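Papers > Shared Workspaces > Section 4

4. Handover rules for two-arm tabletop cells

The rules we used at Nalano grew slowly, over 504 sessions, and we set them down here as plainly as we can in the hope that other small groups may borrow them. The first and dearest to us is that one arm holds while the other waits with its fingers open (Figure 1).
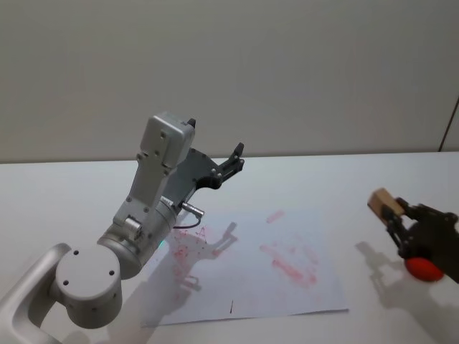

Garnet Ross, Lead Author and Cell Safety Reviewer

Figure 1. One gripper holds a small wooden block just above a red ball; the other is open and empty.

We ask that the waiting arm stay put until the holding arm has let go and backed away by at least 114 mm – a distance we took over from the earlier Kirkari cell and never found cause to change. Operators who came to us from the Gerard line thought this rather generous at first, and we do understand, as it adds around 45 seconds to a full session.

The second rule concerns paper and other flat items on the table. These may stay in place during a run, marked or unmarked, but they must be written into the setup sheet – and yes, we mean every time, even for a short trial.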